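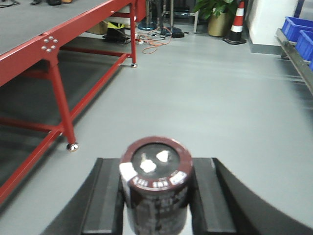 A large electrolytic capacitor, held upright.

My neighbor Narayanan Gounder wants me to repair my dehumidifier. He wants everybody to repair everything, and he has become hard to avoid on the subject. In October he gave a talk at the library on Ramasamy Street with the title "Nothing Is Broken Forever," and I went, partly out of loyalty and partly because I had nothing planned before seven. There was tea. People nodded a great deal.

I have been chewing on it ever since, and I find I believe less of it than I did when I walked in.

The case for repair, as it is usually made, goes like this. Things used to be built to last. Then companies got greedy and built them to fail. The fix is for ordinary people to learn a few simple skills, buy a few simple tools, and take back control of what they own. Pass a law or two to make the parts available and the job is mostly done.

Start with the first claim. Were things built to last? Some were. My mother had a Famo sewing machine that would have survived a house fire. She also had a toaster that shocked her, a washing machine that walked across the floor, and a television that was out being serviced so often that we had a second, smaller television to watch in the meantime. The sewing machine is the one that gets talked about, because the sewing machine is the one that is left. Every object from that time that was junk has been in the ground for decades. When somebody holds up an old fan and says they don't make them like this anymore, I would like to see the other fans from the same year.

I'm not saying nothing has gotten worse. Plenty has. I own a Curinel kettle with a lid hinge so thin I could snap it with my thumb, and when I wrote to ask for a new lid I was offered a coupon toward a new kettle. That is a bad way to run a company. But I notice that I bought the kettle because it was the cheapest on the shelf, and that the one next to it had a metal hinge and cost a good deal more. I'd like to blame the greedy people at Curinel for this and I can only get partway there.

Then there is the matter of the simple skills. Narayanan is a retired electrical engineer. He spent his working life inside cabinets that could kill a careless person, and he has the calm that comes with it. When he tells a room full of strangers that it's just a matter of opening the thing up and having a look, he means it, and for him it's true. I had a look inside my dehumidifier. What I saw was the inside of a dehumidifier. I closed it again.

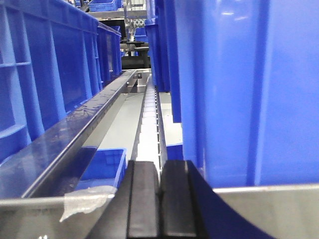
The repair crowd has an answer to that, and the answer is that I should learn. Fine. How long would that take? I asked Vignesh Pinto, who fixes appliances for a living out of a shop behind the bakery, how long it was before he could be trusted alone with a customer's machine. He said two years, and he said it without having to think. He also said that about 200 people had come in since he opened with something they had already tried to fix, and that those are the jobs he dreads. The original fault is still there, and now it has company.

I take his number with a little salt. A man who charges for repairs has reasons to be gloomy about people doing it for free. But Narayanan has his reasons too, and I don't hear anybody asking him about them. He likes the work. He liked it for forty years and he'd like to keep doing it, with an audience. There's nothing wrong with that. It does mean that his hours cost him nothing, and when he tells me a repair was "basically free," he has left out the afternoon, the drive across town, the tools he already owned, and the education.

What about the law? This is the part of the argument I came in most friendly to, and I still am, mostly. If a company makes a thing, it should sell the parts for it and tell people how it goes together. I'd vote for that tomorrow. My doubt is about how much it would change. Idura already sells parts for my dehumidifier. I looked. The fan motor is listed, with a diagram, at a price just below that of the whole machine on sale. No rule I have seen proposed would touch that. You can make a company offer a part. Making the part worth buying is a much harder thing, and I suspect the people who write these bills know it and would like the credit anyway.

And a good share of what ends up at the curb isn't broken at all. Walk around my block the night before pickup and you'll find lamps that light, chairs that hold, a printer that printed perfectly well until its owner got a new one. No spare part would have saved any of it. People got tired of those things, or moved, or were given something newer at a holiday. The repair talk skips over this because it isn't as flattering. It's nicer to be told that we've been cheated than to be told that we buy too much.

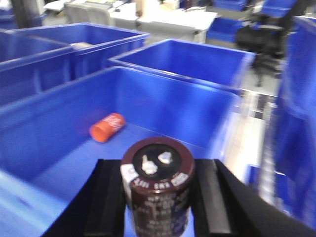
Terminals and printed sleeve of a large capacitor.

I put some of this to Narayanan over the fence. He heard me out and said that I was thinking like a customer. I said I was a customer. He said that a person who has fixed one thing looks differently at the next thing before buying it, checks for screws, picks it up to feel the weight, and that this was worth more than the dehumidifier. It's the best argument he has made to me and I don't have a full reply to it. I can only say that I've met people who fix things all the time and whose garages are packed to the rafters with what they've bought to fix. If owning a soldering iron cured anyone of wanting more stuff, I haven't met that person, and I have been to the library talk.

What I would believe in is something duller. Longer warranties, with the maker paying the freight. A repair shop in every town that can afford its rent, so that the work goes to somebody who has already made his beginner's mistakes. A price on the tag that includes hauling the thing away at the end. None of this makes a good evening at the library. There's no moment when the lights come on and everybody claps.

The dehumidifier is still in the basement with its cover back on, one screw short. Narayanan says he can come by after four. I've told him Vignesh is already looking at it, and now I suppose I had better carry it over there.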